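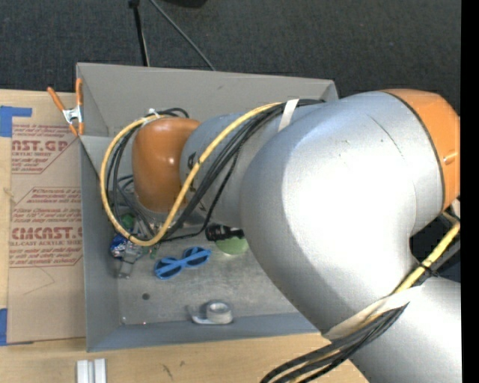 Ona Kütt wrote to us after the last call and asked if a person without warehouse experience can apply. Yes, please do. We teach the sorting and packing in the first 2 shifts, and both are paid.

Ullness is looking for 4 sorting and packing assistants for our hall in Omlow, starting in November.

What you will do
Sort returned household goods into the grey bins, by size and by condition
Check that a bin is clean before you put goods in it
Pack finished orders and write the order number on the packing list
Tidy your table at the end of the shift

What we ask
You can work standing for some hours and you are careful with fragile things. You can read simple instructions in English. Good handwriting is a plus, because the lists are still on paper. You do not need a driver's license.

What we offer
A contract of 20 hours per week, morning or afternoon. The morning shift starts at 7:30. Work shoes and gloves are given by us. Lunch is in the Petrauskas canteen next door, at the staff price.

How to apply
Send a short letter to Chih-ming Wan at the Ullness office and tell which shift you prefer. A résumé is welcome but it is not necessary. Please write also if you have worked with us before, at Pasalon or in the old hall. We answer every letter, but it can take up to 2 weeks.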